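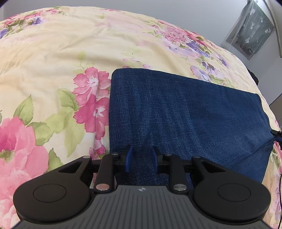 Lundeck hand-held parallel gripper kit, reviewed after a home build

Review by Gillespie Galbraith
Filed under: Robotics at home, Kits, Recording tools

What it is

The Lundeck is a two-jaw gripper that you hold in your hand and work with a trigger. There is no arm and no motor. You carry out a household task with it, a wide-angle camera above the jaws records the view, and the recordings are later used to teach a proper arm the same task. I built mine on a kitchen table and finished the alignment at the Rarska shared workshop, where there is a surface plate.

My interest is in soft goods. I have a small arm at home and would like it to tidy a bed, starting with cushions. Rigid blocks are well covered by other people's recordings. Denim on a quilted floral comforter is less so, and it is a fair test of both the fingertips and the camera.

Build

The kit comes as black body parts, lever arms, side plates, a cross rail, two jaw carriages, a bag of fasteners and two blue fingertip pads. The instructions run to one folded sheet, printed both sides. Assembly took me an evening up to the rail and most of a second evening after it.

The side plates with the triangular cutouts go on first. Their holes were clean and needed no reaming. The lever arms follow, each with a large polished cap near its base. Tighten these until the arm stops rocking, then back off a very small amount. The sheet says "firm", and if you take that literally the jaws will not return on their own.

The rail is the weak point of the build. Mine arrived with a slight bow, which I found on the surface plate and could not have found at home. The left carriage dragged over the last third of its travel. I lapped the underside on fine wet-and-dry paper and the drag went. A builder with no access to a flat reference would probably blame the carriage, swap it, and be no better off.

Fit the pads last. They push on over a tongue and are held by friction. Mine do not sit quite parallel. The left one tilts a little and the right leans in towards it, so the tips meet before the rest of the face does. For thick fabric this makes no difference I can measure. For paper or a thin sheet it would matter, and I have ordered a second pair from Kerr to see whether the fault is in the pad or the tongue.

Cable and power

The cable is a fixed length and cannot be unplugged at the tool end. This is a poor choice. Over a table it is fine. Working across a bed it has to be led away to one side, and twice I had to stop a run and start again after it snagged on the comforter. A plug at the body would have cost very little.

Camera view

The lens is very wide, and straight edges bow heavily towards the outside. The corners go dark altogether. Neither is a fault for this use, provided the calibration is done properly, but do not expect the recordings to look pleasant. The supplied calibration target is too small. I printed a larger one and the error dropped by more than half.

The blue of the pads is useful. It is brighter than the blue of denim, and I had expected to lose the tips against the cushion. By eye they stay distinct. The simple colour mask in the Drendovska software also held up, once I had narrowed the range and stopped it picking up the darker cloth.

In use

Cushions are picked by an edge or a corner. The jaws open wide enough to take a pinch of a flat cushion, though not its whole thickness if the filling is new. Approach low and slow. If you come in from above with the tips nearly closed, they skate on the twill and you record a miss.

I made 305 recordings over July. The pads kept their grip throughout and show only light polishing at the tips. The fasteners on the right lever arm worked loose once and were reset with a drop of thread lock. The ribbed part of the body is easy to wipe down but collects lint between the ridges.

The tool is tiring. After half an hour I feel it in the wrist, and my approach gets sloppy in a way that shows in the recordings. I now stop at twenty minutes.

For

Good plates and levers, durable pads, sensible pad colour, no tuning needed after the first week.

Against

Bowed rail, fixed cable, thin instructions, undersized calibration target.

Would I buy it again

Yes, with a straightedge to hand when the box is opened. Check the rail before anything is screwed to it. I will add a note here when the Kerr pads have been fitted.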